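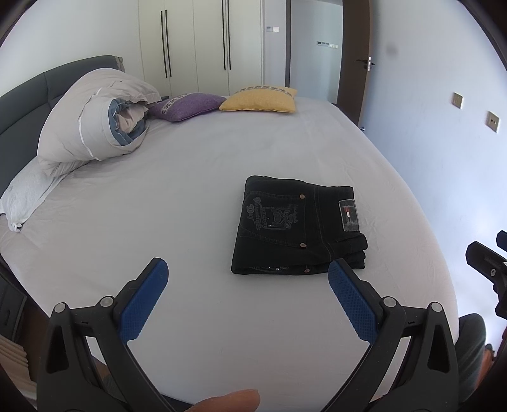 Skye Galbraith wrote back that the blue on my test strips looks too green to her, and that I should check the reduction before I blame the dye. She has more years with indigo than me, so I start from there.

8/1/18, vat notes, Furnesthorpe workshop

Vat 2 (the Lodar powder, 70 g in the big bucket). Surface this morning was dull, with few bubbles. Liquid under it more blue than yellow, so Skye is probably right. I added a spoon of reducer, stirred slowly along the wall, put the lid on and left it.

Second look after lunch: yellow-green, with a copper skin on top. Much better. I dipped three strips of the Peeters twill, one minute each, with airing between them. Strip C had four dips and is the only one I would call denim blue. The others are still sky color.

Rubbing test on the June pieces, dry cloth, 600 strokes each. The piece with the long rinse lost very little. The short rinse left a clear mark on the cloth already before half. I must stop being lazy with the rinse — it is boring, but the color on top is only sitting there.

Seam question is still open. On the sewn sample the thick fold at the hem took less dye inside, and when I open it there is a pale line. I like this line, Skye does not. For the order we should decide one way. My proposal is to dye the cloth first and sew after, also because the rivets do not go in the vat then.

Stock: the Fotex thread is almost finished, 1,352 m left on the cone by weight. Ask for the same shade number, the last one came more orange.

To do: warm vat 2 again before the next dip, new pH paper, wash the stirring stick.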